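Rules for Robots in the Kitchen

You have rules in your kitchen at home. Don't run with the scissors. Turn the pot handle to the wall. Ask before you touch the stove. A robot which works in a kitchen must have rules too, and so must the people who stand near it. In this page I explain to you the most important ones.

Why does a robot need rules?

A robot arm is strong and it does not get tired. But it does not know what you know. If your little brother puts his hand on the table, you see it and you stop. A robot stops only when somebody has built it so that it can stop. For this reason people write standards. A standard is a long list of rules on which many people have agreed, so that every builder works in the same careful way.

Rule one: Somebody must be able to stop it

Near each robot there is a stop button. It is big, it is red, and everybody in the room has to know where it is. At Gridel, the workshop where I work, we ask each visitor to show us the button before we start the robot. If they point to the wrong place, we begin again from the start.

Rule two: Slow near people

When a person is close, the arm must move slowly. Our arm is allowed to go up to 200 millimetres in one second. Try it with your finger on a ruler! It is quite slow. When it is slow, you have time to pull your hand away, and the robot has time to notice you.

Rule three: Keep behind the line

On our floor is a line of yellow tape. When the arm is switched on, children stay behind it, and grown-ups also. Only the operator may cross, and she must first press pause. The operator is the person who looks after the robot during its work.

Rule four: Think first about the risk

Before the robot gets a new job, we sit down together and ask what could go wrong. This is called a risk assessment. For a cooking job we ask things like these:

Can the pot be hot, and who could touch it?
Can a finger get between the gripper and the plate?
Can a cable catch on something?
What happens if the power goes off?

Leonie Zaugg, my colleague, writes down each answer. Our last list had 14 questions, and for every one we had to find a good answer before the robot could begin. Sometimes the answer is only to move a cup. Sometimes we have to change the program, and then it takes all afternoon.

Rule five: Clean hands, clean gripper

You wash your hands before you cook. The parts of a robot that touch food have to be clean too, and made from a material that is safe for food. We wipe the fingers of our gripper before each practice, even if there is only a plate and no food.

Something for you to try

Play robot with a friend. One of you is the robot and keeps the eyes closed, the other is the operator and says "left", "right", "down" and "stop". Put a plastic plate on the table and try to touch the middle of it. What colour would you choose for your stop button, and where would you put it? Write your own rules for the game, and hang them on the fridge.

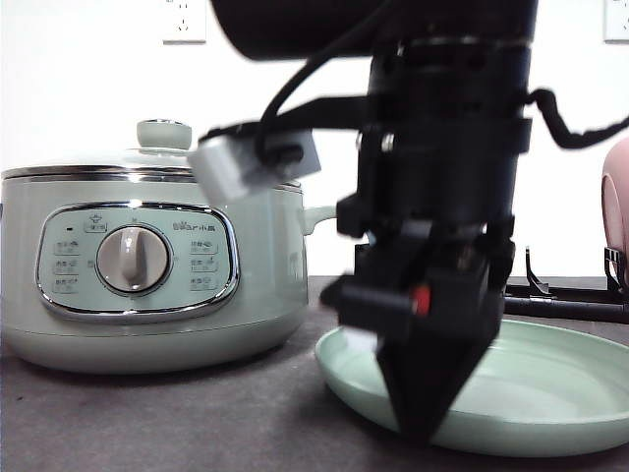 Frauke Wegener
Robot safety trainer, Gridel

The arm has its two black fingers just above the green plate, and the cooking pot stands beside it on the counter. Look also for the cables. Which questions would you write on your list for this job?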